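Kerslake Chores: wrist camera recordings of small household tasks

Data card and README, release 7
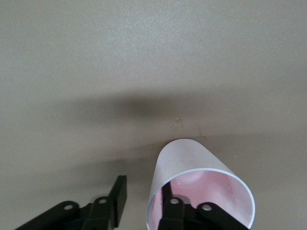

What this is

Kerslake Chores is a set of recordings of one robot arm doing small jobs at a table: picking up cups, standing them upright, moving them to a tray, wiping up after them. We put it together to get a straight answer to a question we kept being asked at Skendetti, which was whether a machine can clear up after people yet. The short version is that it can do parts of the job under good conditions, and the parts do not add up to a chore.

The set holds 2,000 episodes. An episode is one attempt at one task, from the start signal until the operator or the policy stops. Failed attempts are kept. Please do not filter them out before you report a success rate.

Who made it

Tegan Trevaskis planned the tasks and wrote the labeling guide. Vaughan Mudgway built the table setup and keeps the hardware running. Nikau Rewi and Carleen Bright drove the arm for the teleoperated part and did most of the labels. Questions about the files go to Rawiri Wihongi.

Tasks

cup_upright: a cup is lying on its side or tipped over. Stand it on its base.
cup_to_tray: pick up a standing cup and set it on the tray without knocking the others.
cup_nest: put one cup inside another of the same size.
wipe_spot: wipe a small spill with a folded cloth.
clear_all: everything above, in whatever order works, until the table is clear.

The first four are short. clear_all is the one that looks like real housework, and it is the one to look at if you care about the question in the title of our project page, "Can it do the dishes yet?"

Table conditions

Each episode has a condition tag.

clean: dry table, dry cups.
drops: a little liquid on the table or in the cup.
spill: enough liquid that it runs.
clutter: other objects within reach of the arm.

The drops tag was added late. We had been wiping the table between attempts out of habit, and Carleen pointed out that no kitchen table looks like that. Drops are hard for the camera in two ways. A bead of liquid can catch the light much like the rim of a cup does, and a faint streak is easy to miss altogether. If you train only on clean, expect to lose accuracy on drops even for tasks where the liquid does not matter.

Files

episodes/ has one folder per attempt, numbered.
Inside each folder:
wrist.mp4, the color video from the wrist
joints.csv, arm and finger positions, with time stamps
label.json, task, condition, outcome, notes
split.txt at the top level lists train, validation and test. The test split has 200 episodes and no cup model in it appears in train.

Outcome labels

done: the task was finished as written in the guide.
partial: some of it was done. Used mostly for clear_all.
dropped: the object left the fingers when it should not have.
crushed: the cup was bent out of shape. Thin cups only.
stopped: the operator stopped the arm.

Two people labeled each episode. Where they disagreed, Tegan decided, and the field "settled" is set to true. Do not read too much into the line between partial and stopped. We moved it once, in September, and relabeled the older episodes from video.

How close are the machines?

We ran our own baseline, called Prandine, on the test split. These are impressions from working with it. The scores are in results.csv.

Standing up a cup on a clean table works well enough that we stopped watching it closely. The usual grip is one finger inside the rim and one outside. It fails when the fingers close too early and push the cup away.

Wiping is worse than we expected. The arm moves the cloth over the right area, but it has no good way of knowing when to stop. It will leave a thin streak and call the job finished, or go over a dry spot 10 times.

clear_all is not solved. The policy does the first steps, then something small goes wrong, such as a cup rolling a short way, and it carries on as if the cup had stayed put. A person would finish the same table before the arm had picked its second grasp.

Known problems

The camera and the arm clocks drift apart in long episodes. Use tools/align.py first.
The cloth in wipe_spot was replaced partway through with a thicker one.
Light comes from overhead and gives soft shadows and bright patches on the table. There is very little side light in the set.
Almost all the liquids are thin. Nothing sticky, nothing dried on.
Fludia, the gripper control package we use, changed how it reports finger force. The force column before release 4 is not comparable with later ones and is best ignored.

Not suitable for

Claims about dishwashing, glassware, or hot drinks. None of these are in the set. It also should not be used to judge safety around people, since no one reaches into the work area during an episode.

Last update

10/21/20. Fixed wrong condition tags in cup_nest and added the missing time stamps to the validation split.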